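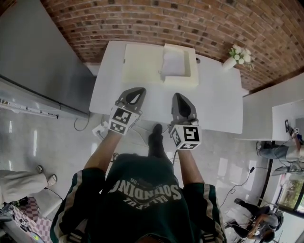 Slide 1. Opening the box

Good morning, and welcome on behalf of Zordale. The subject of this session is the foam box: how it should be unpacked, and what becomes of it afterwards.

A clear table is the first requirement. On the slide, the cream foam box stands open towards the far side of a white table, with a white tray set into a recess in its right half. The flowers are at the back corner. Colleagues are asked to keep the near edge free in the same way.

Pause. Invite questions on table size.

Slide 2. Lifting out the tray

Trays should be raised level and set down before anything else is taken from the box. The Fladel guidance, revised in April, asks for both hands at this stage. Small loose items go to one side and are checked against the packing list.

Slide 3. Returns

Zordale sent out 3,671 boxes in the period under review. Of these, 462 came back with a damaged rim, and 229 of that number could still be repaired. The Bucur depot accepts boxes with the rim intact; all others go to Flurkitz for recycling.

Mention that labels must be removed before collection.

Slide 4. Next steps

Depots are requested to name a contact for returns within 3 weeks. The revised packing list is available at the registration desk.

Leave this slide up during questions.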